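2023-01-08, Pletomside

**Malmont launches a dinner set for people who don't own a dinner set**

Malmont, the Pletomside tableware firm, will put its new Okabe range on sale at the end of January. Okabe is a small collection of plain plates in soft colours, plus a bowl, a spoon, a serving tray and a black plastic rack for standing the plates in afterwards. It comes in one box. The box can be lifted by one person, provided that person has had breakfast.

The range was drawn by Akihiko Sugiyama, who joined Malmont's Zesham studio after years of designing hotel crockery and says he never wants to see a gold rim again.

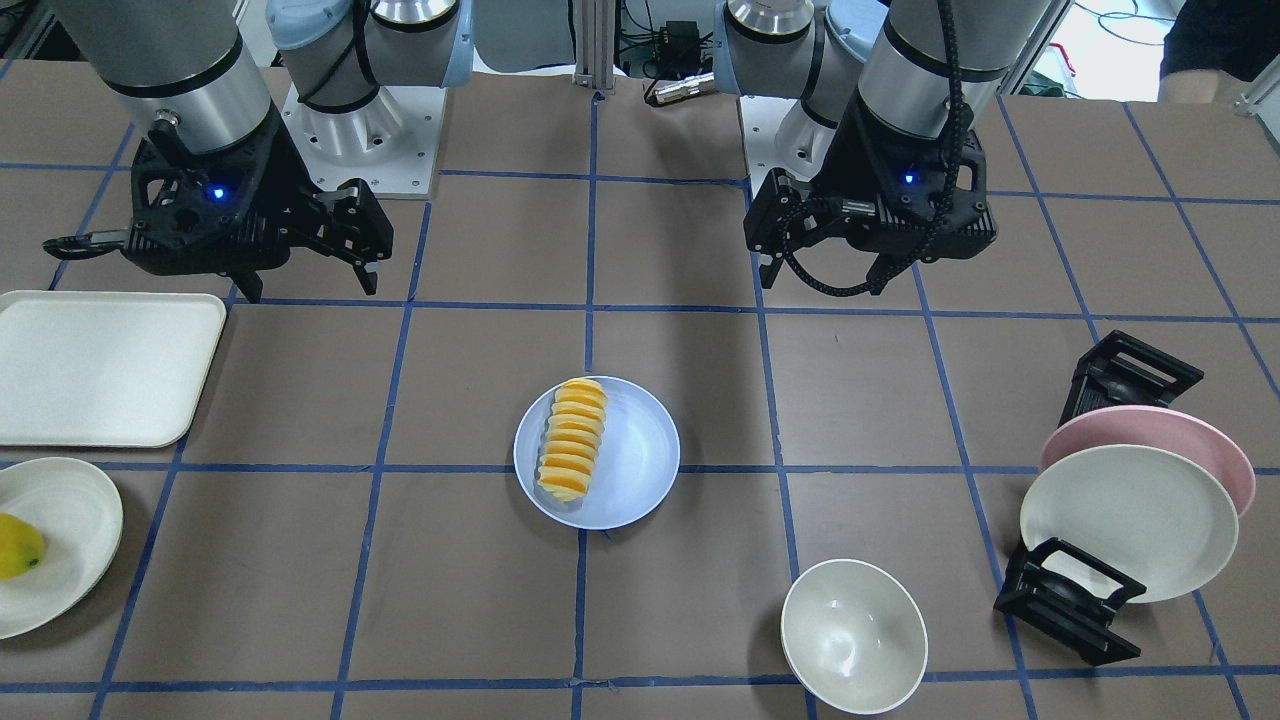
Sugiyama began with the table and left the plates until later. Most of the studio's early work was done on brown paper marked out in squares, moving things about until lunch for one person stopped getting in the way of lunch for the next. The blue tape was meant to keep everybody tidy. The round light blue plate has still ended up across one of the lines, and the designer has given up arguing about it.

"People don't eat in squares," he says. "I did ask them to."

Before settling on the final pieces, Malmont asked 537 households what they really used in an ordinary week. The replies were humbling for a company that until last year made a fish kettle. Most homes got by on a few plates, one bowl that everybody wanted and a tray that lived down the side of the fridge. Gravy boats were mentioned mainly by people hoping to get rid of one.
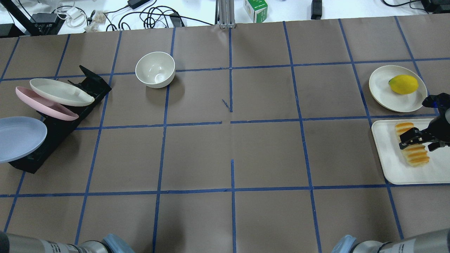
The fish kettle has now been dropped, along with the egg coddler and the long dish for asparagus. Anyone who bought the asparagus dish is thanked for their support – both of you know who you are.

Colours were chosen to go with each other in any order, so a set can be put out by a child, or by an adult who isn't concentrating. Pieces will also be sold singly, which should please households where somebody does the washing-up with feeling.

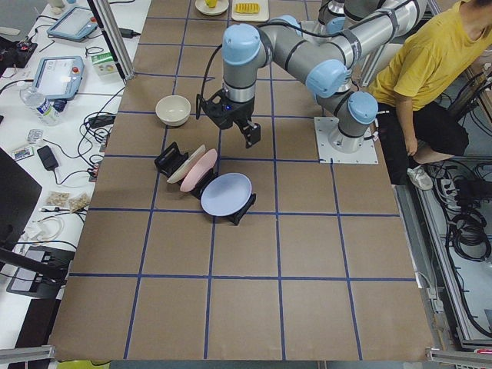

*Round plates from the Okabe range standing on edge in the rack, with the bowl behind.*

The rack took longer than anything else in the box. Sugiyama wanted it to look decent left out on the table, on the grounds that it will be. 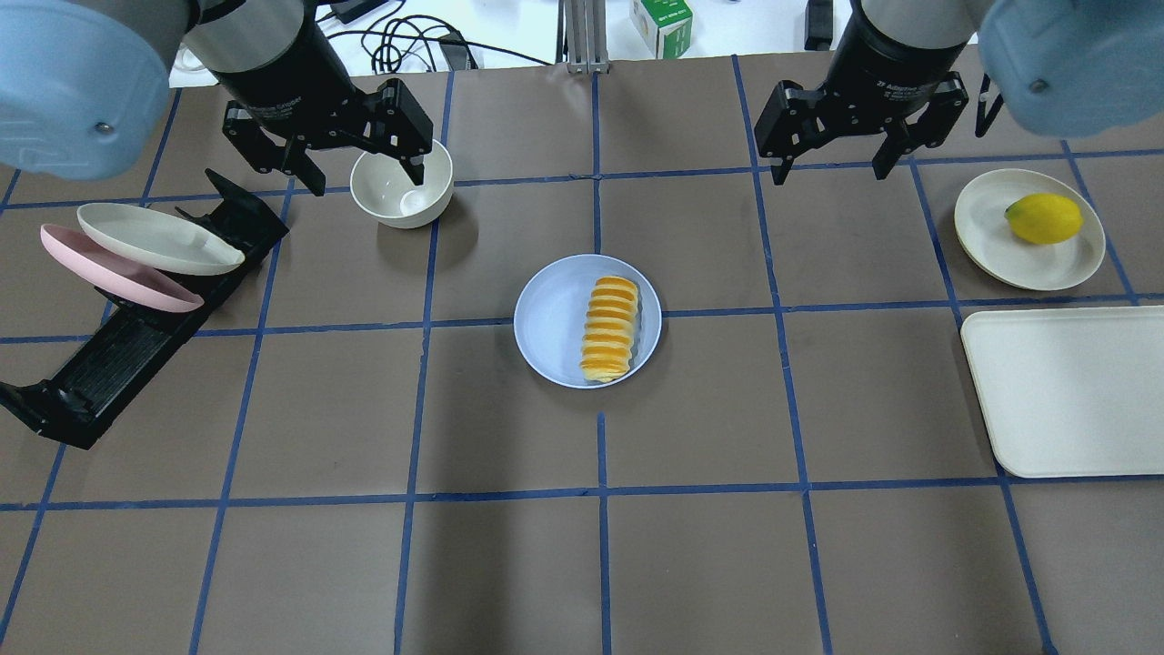

A word on the spoon, which caused the only real row of the project. Sales wanted it long and the studio wanted it short, and several versions went back and forth between Zesham and Pletomside before anyone spoke to each other again. It is white, like the bowl it rests in, with its handle up towards the back rim. Both departments now claim to have won.

**Price and stockists**

The boxed set costs £54. The first run is 1,000 boxes, sold through Malmont's 3 shops and by post from Pletomside. Replacement plates can be ordered one at a time and no explanation is required.

**Press contact**

Malmont Press Office, Pletomside. Samples can be lent for photography. Please wash them before sending them back.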